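Chapter 9
Keeping Food on the Shelf

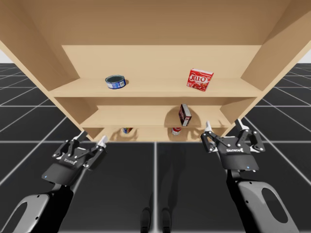 Most households throw away food they meant to eat. Some of it spoils, but a good deal is still sound when it goes in the trash. The person holding it was unsure what the date meant, or had forgotten when it was bought. This chapter deals with foods that keep at room temperature: canned goods, dry mixes, grains, flour, sugar, and oils. Refrigerated and frozen foods are covered in Chapter 10.

After reading this chapter you should be able to

explain why some foods keep without refrigeration
tell a quality date from a safety date
choose a suitable storage place in a home
plan a small pantry and rotate what is in it

Key terms: shelf-stable, water activity, headspace, best-by date, rotation, rancidity

9.1 Why Some Foods Keep

Bacteria, yeasts, and molds need water, food, and a temperature they can live with. A shelf-stable food has been prepared so that at least one of these needs is not met, or so that the organisms have been killed and new ones cannot get in.

Canned fish, meat, and vegetables belong to the second group. The food is sealed in its container and then heated long enough to destroy the organisms that would spoil it or make people sick. As long as the seal holds, the contents are protected. A can that bulges, leaks, or spurts when opened should be discarded without tasting. A small dent on the side of a can is usually harmless. A deep dent, or one on a seam, is a reason to throw the can out.

Gelatin powder, rice, dry pasta, and cake mixes belong to the first group. They hold too little free water for most organisms to grow. Food scientists call the measure of this free water "water activity." Dry foods lose their protection when they take up moisture, so a box kept next to a dishwasher vent may clump or mold long before its date.

Fats are a separate problem. Oils, nuts, and whole-grain flours can become rancid even when no organism is present. Oxygen reacts with the fat and produces stale, paint-like odors. Warmth and light speed this up.

Case: The Clurden Pantry Survey

In June, Áine Corrigan and Tomás Quinlan visited homes in the town of Clurden and recorded the dates on 262 packages of shelf-stable food. They also asked each household what it did with a package past its date. Many people gave one answer for every kind of food. Corrigan and Quinlan found that the same families often stored oil beside the stove, where it aged fastest, and kept canned goods in the coolest closet in the house.

Before you read on, look at the place where your own household keeps dry and canned food. Write down what is next to it, whether sunlight reaches it, and how warm it gets when someone is cooking. You will need these notes for Section 9.2.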